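Robotics > Simulation > Fault reports
14 shares | 3 comments

Miltilness bedroom tests: the November stop fault

Posted 2021-03-17 by Rizal Kusuma

In November the Miltilness bedroom tests were halted after the simulated arm failed to stop when a person model was placed near its work area. Amirul Sopacua found the fault while going through the logs from a batch of 972 runs. In 20 of them the stop signal was sent but the arm kept moving for up to 400 milliseconds before it held still.

The cause was a setting in Caldeira, our motion planner. When the room file was reloaded, the person model was listed as furniture. The planner still steered around it, but the slow-down zone was never switched on. No hardware was involved, and the same room file had not yet been passed to the Rindadell team.

We fixed the label and added a check that refuses to start a run if a person model has no zone – the batch was then repeated from the start.

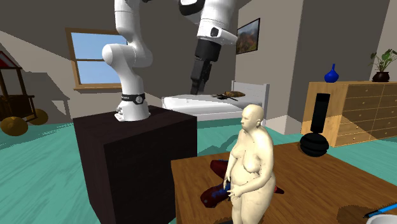 Bedroom room file, with the arm over the bed and the person model by the table.

The repeat batch showed 2 late stops, both traced to a slow log writer. That problem is still open. Anyone using Brirnance to replay the old runs should load the new room file first – the old one will bring the fault back.

Tags: simulation, safety stop, room files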